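Diario de taller, Sakcombe
17 jun 2026

Retomo las notas donde las dejé. La holgura del codo izquierdo está corregida. Era el casquillo, como sospechaba, y el par de apriete de la tapa no tenía nada que ver. El casquillo viejo presentaba desgaste en un solo lado, el que mira al antebrazo, lo que encaja con la carga lateral de las pruebas de mayo, cuando el brazo empujaba con la muñeca desalineada. He montado el repuesto con grasa de litio y he dejado la tapa con fijador de resistencia media. Queda pendiente comprobar si el fijador ha migrado al anillo de la junta.

El controlador Bakhtiari arranca sin errores desde que separé la alimentación de las manos de la de los brazos. Antes compartían masa en el mismo borne y cada cierre rápido de los dedos metía un pico en la lectura del encoder de muñeca. Con masas separadas y unión en un único punto del torso, el pico desaparece del registro. Lo apunto porque en el cuaderno anterior escribí que era un problema de filtrado y subí la constante de tiempo. Era un error. He devuelto la constante a su valor original y la muñeca responde antes.

El resto de la mañana ha sido para el brazo izquierdo en apoyo. El objetivo inmediato del Clarkar es modesto: apoyarse en el mueble con una mano sin desplazarlo y trabajar en el cajón con la otra. El mueble es el carro de cajones con ruedas, así que cualquier error en la fuerza de apoyo acaba convertido en desplazamiento. He fijado el umbral en 31 N, medidos con el dinamómetro contra la pared antes de pasar al carro. Por debajo de ese valor el apoyo no aporta estabilidad al torso; por encima, las ruedas empiezan a girar aunque tengan el freno echado.

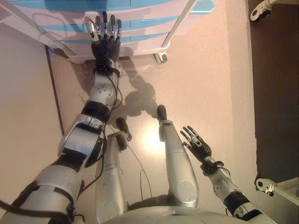
La rigidez cartesiana del brazo izquierdo sigue siendo el parámetro más delicado. Si la dejo alta, el contacto llega como un golpe y el carro retrocede antes de que el controlador de fuerza tome el mando. Si la bajo demasiado, el antebrazo cede con el peso de la propia mano y el primer contacto se produce con las puntas. Para el apoyo me quedo con la mano plana contra el frente de los cajones, los dedos hacia arriba y el pulgar abierto hacia la izquierda, que es como más superficie reparte. La mano derecha espera abierta y sin tocar nada. En esa misma postura el cable fino que va por fuera del brazo izquierdo cuelga en un bucle desde el codo, y ese bucle me preocupa más que la rigidez: cualquier tirador o esquina puede engancharlo cuando el brazo se recoja.

He medido el sobrante con el brazo plegado y con el brazo extendido. Entre una posición y otra el cable necesita 197 mm de recorrido, una cifra bastante mayor de lo que calculé sobre el modelo, porque en el modelo lo hice pasar por el eje del codo y en la realidad pasa por fuera de la carcasa. Opciones que he considerado:

Guía textil elástica. Barata y fácil de cambiar. El inconveniente es que el elástico tira siempre en la misma dirección y mete un par pequeño pero constante en el codo, que habría que compensar.

Paso interior. Es la solución correcta y también la que obliga a desmontar el antebrazo completo y a perforar la carcasa. La dejo para la siguiente revisión mecánica.

Clip intermedio en el brazo superior, con el bucle repartido en dos más pequeños. Se imprime en una tarde y no toca nada estructural.

Voy con el clip. Pared de 4 mm, esquinas redondeadas, boca orientada hacia dentro para que el cable no se salga en la extensión. Lo imprimiré en PETG; el PLA del prototipo se ablandó junto al motor. Tiempo de impresión asumible, aunque la impresora grande del taller está ocupada con piezas de otro banco y tendré que usar la pequeña, que exige nivelar la cama a mano.

Sobre la detección de contacto. El criterio que usaba (derivada de la corriente del motor de codo) da falsos positivos al arrancar el movimiento. Lo he sustituido por una comparación entre el par estimado y el par previsto por el modelo dinámico, con una ventana corta. El modelo no incluye la masa de los cables, de modo que hay un residuo que varía con la postura. Lo trato como ruido. Cuando el recorrido del cable esté resuelto volveré a identificar los parámetros, no antes.

Las sombras también entran en las notas de hoy. El brazo izquierdo arroja una sombra oscura sobre el suelo claro, y el detector de bordes que uso para situar la base del carro la toma a ratos por un canto. No falla siempre. Depende de la altura del brazo y de qué luminaria esté encendida. He probado a enmascarar la región con la cinemática directa: si sé dónde está el brazo y dónde está la lámpara, sé dónde cae la sombra. Funciona con una sola fuente de luz. Con dos, la máscara crece tanto que se come la rueda que quería medir. De momento apago la luminaria del fondo y lo anoto como condición de ensayo.

Por la tarde, cajones. Los cierres del carro tienen un tope blando al final del recorrido y otro al principio, y el del principio exige un tirón corto que no se parece en nada al resto del movimiento. La trayectoria de apertura está partida en dos tramos: el primero en control de fuerza, hasta que el cajón rompe el tope, y el segundo en control de posición con límite de velocidad. La transición es el punto débil. Si se produce pronto, los dedos resbalan de la moldura; si se produce tarde, el cajón sale con inercia y golpea el final.

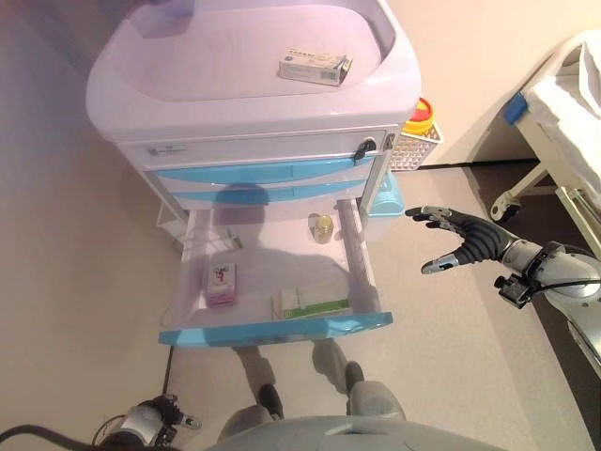 Foto: cuaderno de taller, Sakcombe. Reproducción libre citando la procedencia.

El cajón inferior es el peor caso geométrico. Totalmente extraído queda por encima de las piernas del robot, con el tirador azul por delante, y el espacio que resta para bajar el codo es escaso. Además, lo de dentro está repartido de forma incómoda: la caja blanca y rosa de pie junto a la pared izquierda, el frasco de tapa dorada al fondo y el cartón blanco y verde tumbado contra el frente. Para este último la mano tiene que entrar casi vertical, con el dorso muy cerca del tirador. El módulo de muñeca lleva un soporte negro que sobresale, y en simulación es lo primero que colisiona.

El soporte es un Tratier, comprado hace tiempo para otra cosa y adaptado con una placa intermedia. La placa añade 8 mm de separación que no hacen falta. La puse para salvar la cabeza de un tornillo que ya no existe. Si la retiro, recupero esa distancia y la mano entra con margen, pero tengo que volver a calibrar la transformación entre muñeca y palma, porque todo lo calibrado hasta hoy la incluye. Decisión: retirarla junto con el cambio de clip, para no calibrar dos veces.

La percepción dentro del cajón tiene su propia lista de defectos. El fondo translúcido devuelve reflejos y la nube de puntos sale con agujeros justo bajo los objetos. La tapa metálica del frasco satura. El cartón tumbado, al ser blanco sobre fondo claro, solo se separa bien por la franja verde, y el segmentador devuelve a veces la franja como objeto completo y descarta el resto. He forzado un margen alrededor de la máscara en el eje corto. Es un parche y como tal queda marcado en el código.

Otro efecto que no tenía previsto: la sombra con forma de cabeza y hombros que cae sobre el cajón cerrado y llega hasta el abierto. Parte del interior queda en penumbra y la exposición automática de la cámara la compensa quemando la bandeja de arriba. He fijado la exposición a mano, con la medición sobre el interior del cajón. La bandeja superior se pierde, lo que ahora mismo no importa, pero importará cuando haya que llevar algo desde abajo hasta ella.

También he añadido al mapa de colisiones la cesta lateral de rejilla y la cubeta azul verdosa que cuelga más abajo. Hasta hoy el modelo del carro era una caja simple. La rejilla la represento como un prisma cerrado; no tiene sentido modelar los huecos cuando ningún dedo debe entrar ahí. El contenedor amarillo de tapa roja va dentro del mismo prisma, con la altura ampliada para cubrirla. El lateral de la cama queda como plano límite a la derecha, algo conservador, para que el codo derecho no se abra hacia ese lado al retroceder.

Prueba final de la tarde: ciclo completo de tirón, transición y extracción, sin coger objetos. La transición por fuerza se comporta bien cuando el cajón está vacío y peor con carga, porque la inercia cambia y el umbral no. Probaré a estimar la masa durante los primeros milímetros del segundo tramo y ajustar la velocidad a partir de ahí. No quiero sensores en el carro. El mueble tiene que quedarse como está.

Incidencias menores. Un tornillo de la muñeca derecha aparece flojo después de cada sesión; le pongo fijador y una marca de pintura para vigilar el giro. La batería auxiliar baja antes de lo que indica el medidor, posiblemente por la calibración del propio medidor. El cable grueso que va por el suelo sigue en medio del paso y habrá que subirlo a la canaleta.

Pendiente para la próxima sesión:
Imprimir el clip y montarlo en el brazo superior izquierdo.
Quitar la placa intermedia del soporte y recalibrar la palma.
Repetir la identificación dinámica con los cables en su sitio definitivo.
Registrar la fuerza de apertura de cada cajón, con carga y sin ella.
Pedir casquillos; el que he montado era el último de la caja.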